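Preparing a Succession Plan for a Family Woodlot 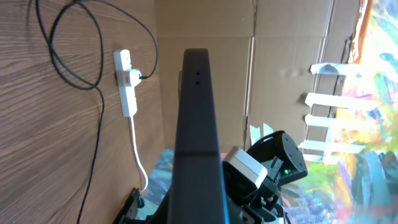 When should a family begin a succession plan?
Begin while the present owner is still making the day-to-day decisions about the woodlot. A plan written at that stage can draw on the owner's knowledge of boundaries, past harvests and informal agreements with neighbours, much of which is seldom written down.

This guide is intended for owners of small and medium-sized private forests who expect to pass their land to one or more family members. It sets out the order of work recommended by the Whitlock Woodland Owners' Office. It does not replace legal or tax advice.

Step 1. Gather the records

Collect the title documents, the most recent survey, the current management plan and any contracts for harvesting, grazing or hunting. Note where each original is kept. If the survey predates a road or a sale of land, mark the change on a copy and do not alter the original.

Step 2. Ask each heir separately

Speak with every prospective heir before holding a family meeting. Daughters and sons should be asked the same questions, in the same words. Our advisers regularly meet families in which one child was assumed to be the successor from an early age and the others were never asked. Suitable questions include:

- Do you wish to own forest land, manage it, or both?
- How much time could you give to it each year?
- What would you want to see left standing?

Write the answers down and let each person check their own.

Step 3. Choose a form of ownership

The usual choices are a single owner, co-ownership in shares, or a family company. Co-ownership is simple to set up but can stall when the owners disagree on a harvest. Where there are 2 or more heirs, the agreement should state who may sign a timber contract and how an owner may leave.

Step 4. Value the land and the timber

Have the two valued separately. In the Toritz district, one holding of 1,127 hectares was divided between cousins by area alone, and the shares proved far from equal once the stands were measured. Young plantations and protected areas need particular care.

Step 5. Hand over in stages

Allow at least one full season in which the successor works alongside the owner - ideally from February, when the year's thinning is being planned. Walk every boundary together.

Questions on this guide may be directed to Sigrun Skjelbred, Owner Services.

Filed under: Private Forestry, Ownership and Inheritance

Related guides
Reading a Timber Sale Contract
Co-ownership Agreements: What to Include
Marking and Maintaining Boundary Lines
First Steps for New Woodlot Owners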